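Washing and keeping jeans: what works in our house

I wash clothes for a family where everybody wears denim, and over the years I have made most of the mistakes. My grandmother in Fevholm boiled everything, and for bed sheets this was fine. For jeans please do not do it.

Before washing

Empty the pockets, also the small one. I once washed a paper tissue together with three black pairs and I was picking white bits until the evening. Close the zip and the button, then turn the legs inside out. The colour on the outside rubs less against the drum, and the knees stay dark longer.

Take out the belt every time. A leather belt suffers from water, and a buckle can scratch the glass of the door. A braided belt looks soft and harmless, but the strands catch on hooks and zips and then you have a loop standing out which you cannot pull back. If this has happened already, push the loop to the wrong side with a blunt needle and leave it there. Do not cut it.
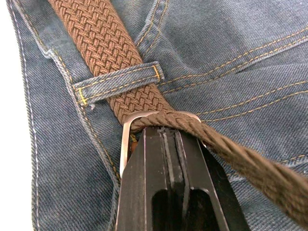

Brown braided belt on blue denim.

A stretch braided belt can be washed by hand in a bowl with lukewarm water and a little wool soap. Press it, do not wring it. Dry it flat on a towel – if you hang it by the buckle, the weight of the water makes it longer. Kristaps Sepp, my neighbour, hung his on the balcony in April and now he must pass the end two times through the loops.

In the machine

I use 30 degrees for dark jeans and 40 for work trousers. Spin at 900, not higher, otherwise you get hard creases along the legs which the iron does not remove easily. Put in less powder than the box tells you. My drum is full with three pairs and one shirt, and I do not press more inside.

For a new pair, the first wash should be alone. Some people add salt or vinegar to fix the colour. I tried both and saw no difference.

Grease stains

Rub a drop of washing-up liquid into the dry cloth, wait for half an hour, then wash as usual. For chain oil from a bicycle I do this two times. Do not put the jeans in the dryer before you have looked at the stain in daylight.

Drying

Shake them well and hang them by the waist, still inside out, in the shade. Pull the side seams straight with your hands while they are wet. In winter I turn them after a few hours, as the waistband and pockets always dry last.

Liis Grīnberga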